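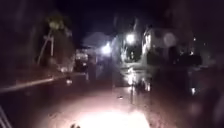
Stisby General Discussion > Lore and Crafting

Thread: Is the Mileck reputation grind worth it for a returning player?

hollowfern
Posted March 2014

Hello everyone, and sorry in advance for the long post, I never learned to write a short one. I came back to Stisby after a good long break and my old healer is sitting outside the gates of Mileck with 357 reputation and a bag full of river clay. I remember loving that town — the music when you come over the bridge, the old ferryman with his riddles — but I can't for the life of me remember if the rewards past 500 are any good. The guide I used to follow is gone, and the wiki page still talks about the old vendor.

I mostly play alone in the evenings, with a dungeon now and then if somebody is patient with me. Should I keep going with Mileck or move on to Drosix like the quest log keeps telling me to?

pebblewick
Welcome back! Keep going, please keep going. At 500 you get the lantern quest, and it's my favorite bit of writing in the whole game. You find out why the river people won't say the names of their dead, and there's a scene at the mill that made me put down my tea and just listen. The reward itself is a cloak with a little healing on it, nothing special, but I still wear mine.

Clay turns in for a lot less than it used to, by the way. Fish are better now. Hand them to the woman by the dock, the one with the blue door behind her.

TankOfLastResort
I'm going to disagree with pebblewick, kindly, since we've had this talk before. The story is lovely, sure. But if hollowfern wants to do dungeons, the cloak gets replaced by the first boss in Drosix. I did the full Mileck grind on two characters and the second time I was so bored I started reading a cookbook between fish. Go to Drosix, hit level 40, then come back and do the lantern quest when you can fly over the marsh.

pebblewick
You can't fly over the marsh! Only up to the tree line, and then it dumps you in the reeds. Ask me how many times I've done that.

TankOfLastResort
Okay, fair, I mixed it up with the valley. It's still a faster ride at 40, though.

mossy_quill
Something to add for the original poster, because you said you're a healer. The Mamo shrine is on the north side of Mileck and it opens at friendly standing, so you may already have it. Pray there with the clay in your bag (don't sell it!) and you get a recipe for a salve. I lived off that salve all the way to level 59. I don't think it's listed anywhere because it isn't technically a quest.

hollowfern
Oh, I had no idea about the shrine! I walked past it last night and thought it was just scenery. Is that the one with the two stone herons?

mossy_quill
That's the one. Stand between them, facing the water. If nothing happens, take your weapon off and try again. It's fussy about weapons.

TankOfLastResort
Huh. Two characters and I never got that recipe. I sold all my clay like a fool.

grubbins
Late-night lurker here. I'm on pebblewick's side on the story, but I think the Mamo part is being oversold a bit. The salve was great before the potion changes. Now it shares a timer with regular potions, so you carry it because it's cheap and that's all. Nice for a healer who's short on coin, I'll give you that.

mossy_quill
It shares the timer only in dungeons, I'm pretty sure. Out in the fields I can still use both. I'll test it again tonight and post what I find.

hollowfern
You've all been so kind, thank you. I think I'll do the shrine, fish my way up for the lantern quest, and go to Drosix after that. If anybody wants to keep a slow healer company on the docks, my character has the same name as my account here.

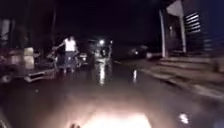

Update from mossy_quill: salve timer test

mossy_quill
Tested it. Separate timers in the fields, shared in dungeons, and shared in the marsh too, which surprised me. So grubbins and I were each half right.

grubbins
I'll take half. The marsh counts as a dungeon for mounts as well, so maybe it's the same flag.

pebblewick
And that's why it dumps me in the reeds! Hollowfern, I'm on the docks now, come fish.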